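Rumard Community Kitchens
@RumardKitchens
2021-06-17

1/ Rumard Community Kitchens is updating its guidance on cups for shared rooms. The thread that follows sets out what is changing, who it applies to and how groups can ask for help. Please read to the end before your next booking.

2/ The guidance covers both of our sites, Murkora Hall and the Olter Street rooms. It applies to every group that serves drinks: playgroups, choirs, craft circles, language classes and private hirers. It does not apply to the commercial kitchen at Olter Street, which has its own rules.

3/ Over the past year, cups have become the most common subject of messages to our office. Groups report full bins, missing stock, and cupboards that will not close. We received 39 messages on cups between December and the end of last month.

4/ Elfriede Hämmerli, our programs manager, has read all of them and met with several of the groups involved. Her recommendations were accepted by the board without amendment. We thank her for a careful piece of work.

5/ The main change is to storage. Cups will no longer be kept in the kitchen cupboards under the sink. At each site they move to the open shelves beside the serving hatch, where users can see what is there before opening a new sleeve.

6/ The shelves will be labelled by kind of cup. Paper cups go on the top shelf. Reusable plastic cups go in the middle. Children's cups stay on the lowest shelf, within reach of the children who use them.

7/ Groups have asked whether the children's cups could be locked away between sessions. We have decided against this. The key at Murkora Hall was lost twice last winter, and morning groups were left without cups on both occasions.

8/ Paper cups are for single use and should go in the bin at the end of a session. Please do not return used paper cups to the sleeve, even if they were only used for water. Our cleaners cannot tell which is which.

9/ Paper cups used for craft are a separate matter. Craft groups may keep them in their own labelled tub. Paint, glue and beans should stay in the tub with them – several drains at Olter Street have suffered.

10/ Reusable plastic cups are to be washed by the group that used them, in hot water with detergent, and left upside down on the rack. The dishwasher at Murkora Hall may be used for a full load. The one at Olter Street remains out of service and a repair has been booked.

11/ A number of printed souvenir cups have collected at both sites over the years. They are welcome to stay for now. Those with cracks or rough rims will be removed when the shelves are filled, and hirers who want a particular cup back should write to the office before then.

12/ Please do not stack cups of different sizes inside one another. They jam, and the thinner ones split when pulled apart. Cups of the same kind may be stacked, to a height that stays below the shelf above.

13/ At the end of every session, one person from the group should bring all cups to a single table before anything is washed or thrown out. Remo Ortner of our site team has been trying this with the afternoon groups, who tell us that it shortens the clean-up and that fewer cups are left on windowsills.

14/ Once the cups are together, set them out along the back of the table and sort them by kind. Cups with names on them should be handed to their owners. Anything left over goes to the shelf, the sink or the bin, as described in posts 8 to 10.

15/

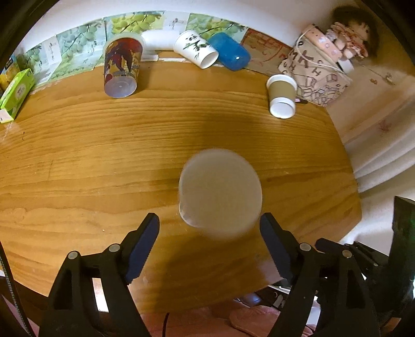
Cups on the table, among them a paper one with a panda and bamboo print.

16/ Patterned paper cups are popular with younger children and we will continue to buy them for family sessions. Plain white ones will be supplied for all other bookings. Groups that prefer their own designs may bring them, provided they take the unused ones home.

17/ Colour will not be used to tell groups apart. An earlier proposal gave each group a colour of its own, and it was withdrawn after comments from users who find some colours hard to distinguish. Names or symbols on a strip of tape work well and come off in the wash without much trouble.

18/ On cost: the supply of paper cups remains included in the hire fee. Each booking may use up to 2 sleeves. Groups expecting a larger attendance should tell the office 3 working days ahead so that extra stock can be brought over.

19/ We have been asked about deposits on reusable cups. No deposit will be charged this year. Wendelin Leitner, who looks after our accounts, will report on losses in December and the board will consider the question then.

20/ Shelf labels are being printed now. Ambros Prantl will fit them at Murkora Hall first, then at Olter Street. The rooms will stay open while the work is done, though the serving hatch may be closed for short periods.

21/ A one-page version of this guidance will be posted by each sink. Large-print copies are available at the front desk. Groups that need it in another language should let us know which one, and we will do our best to arrange a translation.

22/ Questions about storage and washing should go to Remo Ortner through the office. Questions about fees and bookings should go to the bookings desk. Please give the name of your group and the room you use, as we cannot look up a booking by time alone.

23/ Correction to post 6: at Olter Street the top shelf is too high for some users, so paper cups and reusable cups will change places there. Murkora Hall is as stated. The printed sheet will show the correct order for each site.

24/ Replies to this thread will be read during office hours. Lost property, including named cups and drink bottles, is held at the front desk of the site where it was found.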